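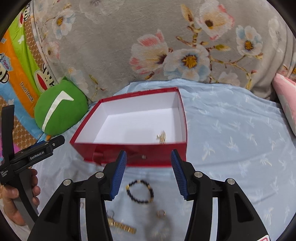

Figure 3. Gold chain jewelry in an open red box with a white interior.

4.2 Where people keep the things they inherit

I went into this part of the study expecting to hear about safes. I grew up in a house where anything gold lived behind a locked door, so I figured most families did the same (my own bias, and I'll own it!). The mail survey in Sarnside set me straight pretty fast. Of the 425 households that sent back the long form, 226 told us their inherited jewelry was kept in the bedroom, usually in a box of some kind (Figure 3), and plenty of them added a note in the margin about the box itself. I hadn't left any room for notes. People wrote up the side of the page anyway.

What got me about those notes was how often the box mattered as much as the chain or ring inside it. One woman in Grurby told me she'd had the clasp on her grandmother's necklace fixed twice but would never let anyone touch the lining of the box. Another person had no idea what the jewelry was worth and didn't care to find out, but could tell me the name of the store the box came from, which closed before she was born. I've started calling this "container loyalty" in my notes. It's a clunky name and I'd be glad to trade it for a better one.

The short form, which went out in September, asked only two things: who gave you the piece, and when did you last wear it? We got 538 of those back. I had hoped the second question would sort people neatly into wearers and keepers, and it didn't, because so many answered with an occasion instead of a date. "My brother's wedding." "The last time I flew." I ended up coding these by hand over a long weekend, and I'm still not sure I was fair to the answers that named a funeral. They're in their own group for now.

One thing I'd do differently is the wording on storage. We used the Prunesix household items list, which lumps "box, case, or tin" together, and that hid a split I only caught in the interviews. People with tins talked about buttons and foreign coins mixed in with the gold. People with proper jewelry boxes almost never did. I come back to the tins in Section 4.3.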